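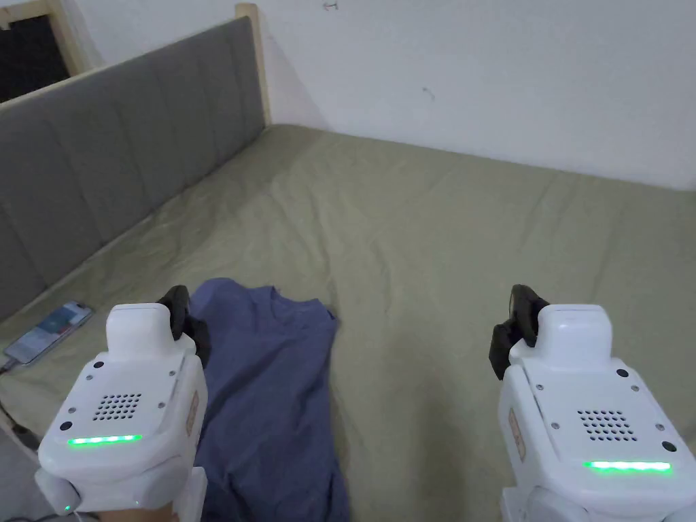 约了三次才约上。前面两次她都在赶班,电话里背景全是烘干机的声音,说"等下打给你",然后就没有然后了。最后定在2023年6月25日,星期日,Tavcombe洗衣厂后门那间休息室,她带了饭来,边吃边讲。我录了音,回来整理得比较赶,顺序动过一些,她的话尽量没动。

她在Tavcombe做折叠,折了很多年。厂子给酒店式公寓和健身房洗东西,床品、毛巾走大机器,客衣走人手。T恤、卫衣、睡衣,都是客衣。现在她一半的时间还在折叠台,另一半时间在外面"采数据",手上套两只夹子,在别人的床上、沙发上、桌上折衣服。厂里管这个项目叫Jeloder,夹子和软件是一家叫Nurner的公司提供的。

她不想写名字。说写"折叠组的"就行。

先问的是怎么开始的。

"一月份开会,说要上机器折客衣。我们那时候以为会直接搬一台来,跟折毛巾那台一样,往里面送就行了。结果说不是,说这种机器要先学,要有人教它。问谁愿意去教。没人举手。"

为什么没人举手?

"你想嘛。教会了它,你干什么去。"

后来她去了。理由很实在,外出采集那半天不用站在烘干区旁边,夏天那边没法待。还有一笔补贴,金额她不肯讲,只说"够交电费"。组里另外一个人跟她一起,所以折叠组出去的是2个人,轮着来,一个在外面一个在台子上。

我以为教机器是写东西,或者按按钮。她说都没有,就是折衣服。一手握一个夹子,夹子前面是黑的软指头,一捏就合上。捏住领口,捏住下摆,对折,袖子收进去,放平。一遍。抖开,再来一遍。

"跟你平时折一样,就是手没了。"

手没了,这话她讲了好几次。我请她讲细一点。

"我们折衣服其实不看的。手指头一摸就知道哪里是缝,哪里是双层。料子滑不滑,烘干没烘干,手一上去就知道。夹子没有这个。你捏到了没有,捏到一层还是两层,全靠眼睛看。第一天回来我眼睛疼得不行,像缝了一天扣子。"

"还有就是慢。我在台子上折一件T恤,你话都没说完我就折完了。拿夹子折,要等它夹牢,要抬,要慢慢放。带我们的人老是讲,慢一点,再慢一点。我说我再慢就睡着了。"

带他们的是Nurner派来的培训员,年轻,人不坏,她说,就是没折过衣服。头几天两边吵过。培训员手上有一份折法说明,先折左边,再折右边,再从下往上。她看了说这个折法不对,这样折出来后背中间有一道印子,客人要投诉的。培训员说机器学的是动作,印子没关系。她说那你学这个动作干什么。

"后来改了。改成我们的折法。说明书第二页重新写过,我讲一句他打一句。"讲到这里她放了筷子,看得出还是有点得意。

这份说明她后来在厂里也见到了,贴在折叠台旁边,上面印着Jeloder。没写是谁讲的。我问介意吗,她说写不写都一样,过了一会儿又说,写一个"折叠组提供"总可以的吧。

接下来讲场地。

一开始就在厂里采,台子是不锈钢的,又平又亮。Nurner那边看了说不行,太干净了,机器在这种台子上学会了,换个地方就不会。要软的,要皱的,要颜色跟衣服接近的。于是改去公寓。Tavcombe本来就给Juška那边几栋公寓洗东西,空着的房间可以借来用,有时候也在同事家里。床、沙发、餐桌、地毯,都折过。

"床最难折。"她说。

我说床不是最舒服吗。

"舒服是你睡。你在上面折,一捏,床单跟着起来了。特别是薄T恤,铺在床单上面,夹子下去,你不知道夹的是衣服还是床单。绿的床单蓝的衣服还好,分得清。灰的配灰的,我眼睛都花了。还有床单是皱的嘛,你衣服折平了,下面是皱的,看上去就像没折平。"

还有腰。折叠台是按站着干活的高度做的,床不是。弯着腰,两只手还得举着东西,头不能乱动。

"一条采完歇一下,再一条。他们说弯腰超过2个小时一定要换人,写在纸上的。头一个礼拜没人看表,后来我自己定闹钟。"

闹钟定在手机上。手机呢?放床上,随手一扔。她说一开始规定手机不能出现在旁边,后来又说可以,家里本来就会有手机、有充电线、有遥控器,机器得习惯。规定改来改去,她已经不问了,"今天说放就放,说拿走就拿走。"

夹子本身她评价还行。灯是绿的就可以开始,不绿就等。握久了虎口酸,小指头那一侧会磨,她自己缠了胶布。手小的人吃亏,她的搭档手大,一点事没有。她提过能不能做小一号,说记下了。到现在还是那个号。

数量的事,两边算法不一样,这里我问了好几遍才搞清楚。

厂里算件。折叠组一天过手的客衣,旺季4000件,她背得出来。Nurner算条,一条就是从衣服摊开到折好放平,中间不能断,不能掉,掉了可以捡但要从头算起还是接着算,前后讲法也不一样。第一阶段的任务是3000条,T恤占大头。已经交齐了。

"3000条听起来少吧?我跟家里人说,他们也说少,说你一天就折完了。我说你来折。"

有多少作废的?她说没人告诉她。交上去,过几天发个表回来,绿的是过了,红的是没过,红的后面有个原因,很短,"遮挡"、"太快"、"未完成"。太快这一条她最不服。

"我干这行,快是本事。新人进来,组长第一句话就是快。我教了那么多新人,都是教她们快。现在有个表格打我红的,写太快。"

她笑了一下,又说,后来想想也懂。机器看不清。你手上一晃过去了,它学什么。带新人其实也是一样的,你得慢下来做给她看,只是带人的时候她会问你,会说姐你刚才那下再来一次。机器不问。它哪里没看懂你不知道的,得过好几个礼拜,有人跟你讲,领子那一步再补一点。

补领子那一步,他们补了很久。

到这里我问那个大家都想问的。机器现在能折了吗。

能折一点。她看过演示,在厂里,四月还是五月,她记不得了。一件T恤,铺得好好的,它折起来了,袖子有一只露在外面。旁边的人鼓掌。她没鼓,她在看那只袖子。

"那只袖子跟我有关系。"她说,"我拿夹子折的时候,左边那只袖子老是收不进去,因为左手那个夹子挡着我看。我就往里面拨一下,拨完算数。它也拨一下。它拨得跟我一样。"

什么感觉?

"怪。像听自己录音。"

她想了想,又补:"也有点不好意思。早知道我好好收那只袖子了。"

第二阶段就专门收袖子,她自己提的。

再讲人的变化。Tavcombe的说法,我之前问过厂里管运营的,原话是"不因为Jeloder减人"。我把这句念给她听,她点点头,说是这样讲的,会上也这样讲。

"不减,但是也不进。走了一个,没补。以前走一个,礼拜一就有新人来站在那里了。现在说等等看。"

走的那个人是退休,跟机器没关系,这点她强调了,叫我不要乱写。但是位子空着是真的。空位的活分到大家头上,加上她和搭档轮着出去,台子上的人更紧。组里有人有意见。不是对厂里有意见,是对她。

说过什么难听的?

她不太愿意讲。停了好一会,饭都凉了。

"有一个讲,你在外面折一件拿补贴,我们在里面帮你折。讲得也对。那几个礼拜我回来吃饭自己坐一边。后来我跟组长讲,要么轮着去,谁都去,要么我不去了。"

厂里起先不同意,说换人要重新培训,数据会不一样。这事拖了一阵。最后是Nurner那边松口,说不一样反而好,不同的人折法不同,他们正想要。于是从上个月开始,愿意去的都可以报名,补贴照给。报名的人比一月份多。一月份是一个都没有。

"有的是去看看到底是什么东西。去了一次回来说,就这?就这。"

我问有没有去了以后不肯再去的。有。有一个年纪大些的,手腕不好,握不住,去了半天就回来了。还有一个是心里过不去,说自己给自己挖坑。她没劝。

"我没法劝。她讲的我也想过。"

那你怎么想?

她讲了很长一段,我尽量照录。

"我是这样想的,你看毛巾。以前毛巾也是手折的,我刚来的时候折毛巾,折到做梦都在折。后来毛巾机来了,都说完了完了,毛巾组没了。毛巾组是没了,人到客衣来了,我就是那个时候过来的。所以他们讲不减人,我一半信。可是毛巾机来的时候,后面还有客衣可以去。客衣再没有了,后面是什么,我没看见。他们讲后面有质检,有教机器。教机器要几个人?你算。"

我没算。她也没接着算。

这个问题我后来打电话问了运营那边,问第一阶段以后采集岗会不会变成正式岗。答复是"在讨论"。培训费谁出,也在讨论。补贴算不算进基本工资,这条倒是有答案,不算。我再问那个退休的空位,答复说这跟Jeloder是两件事,人手按淡旺季看。旺季已经到了。

机器真进折叠间的时间也没定。运营的讲法是先放一台在旁边折最简单的,圆领T恤,纯色,不带帽子。带帽的、带拉链的、小孩的连体衣,都还是人来。她听到连体衣就笑了。

"连体衣你让它来。我服。"

哪些东西她觉得机器应该拿走?这个她答得很快。湿的。刚从洗衣机里拖出来的湿床品,缠在一起,死沉死沉,要扯开。肩膀都是那个弄坏的。

"那个没人去教。我问过,我说你们怎么不先学扯床单。说太重了,夹子提不动,而且绞在一起很难。我说就是因为难嘛。最轻松的活它先学走了,衣服摊好了放在那里,坐着都能折。重的还是我们。"

这一点我觉得是整个下午最要紧的一句,特意问她能不能照写。她说写吧,会上也讲过了。会上有人记了。

还有一些零碎的,没地方放,列在后面不成样子,就顺着写。

她现在在家不会折衣服了。夸张的讲法,意思是她一折就想到那个顺序,领口朝前,先看清楚再捏。家里人嫌她慢。

衣服是谁的?她说大部分是厂里专门买的,洗过很多遍,要旧一点软一点,新衣服有浆,太听话。有几件蓝的灰的反复用,她都认得了,哪件领子松,哪件左边缝歪。有一件下摆脱线,她自己带针去补了两针,培训员说不用补,破的也要采。她说看着难受。

在公寓里采的时候碰到过一次客人提前到。行李箱都推进来了,看见她俩只手举着夹子对着床,愣在那里。她说您稍等,马上好,把衣服收了就走。床单要换的,碰过就要换,这是规矩,换下来的拿回厂里洗。

"等于我们自己给自己加活。"

画面里会不会拍到别人家的东西?她说去之前要收一遍,照片、信封、药盒,都拿开,有清单要勾。在同事家采要签字。她自己家没有采过,厂里问过,她没答应。问为什么。

"家里就算了。"

没往下讲,我也没往下问。

她对Nurner有一个要求,已经提了,还没回音:把第二阶段机器折出来的衣服送到折叠组来,让组里的人打分,跟验新人一样验。现在打分是Nurner自己打,标准是"折成长方形"。她觉得这个标准太低。长方形谁不会。要看领子正不正,厚薄匀不匀,摞起来倒不倒,一摞摞上架子第三层会不会滑。

"摞起来才知道。一件一件看都好看的。"

问她如果真让她们打分,那天那件露袖子的能打多少。她想都没想,说退回重折。又说新人第一天也是退回重折,她自己第一天折的那一堆,组长全给抖开了,一件没留,抖完站在旁边看她从头来。

饭吃完了。她把饭盒在水池那边冲了冲,看手机,说台子上催了,下午有一批健身房的要赶出来,搭档今天在外面。走到门口又回头,叫我把"姐"那句删掉,说显老。我说看看吧。

整理的时候还是留下了。补记一条:文中提到的打分一事,发稿前又问过厂里,说下周给折叠组答覆。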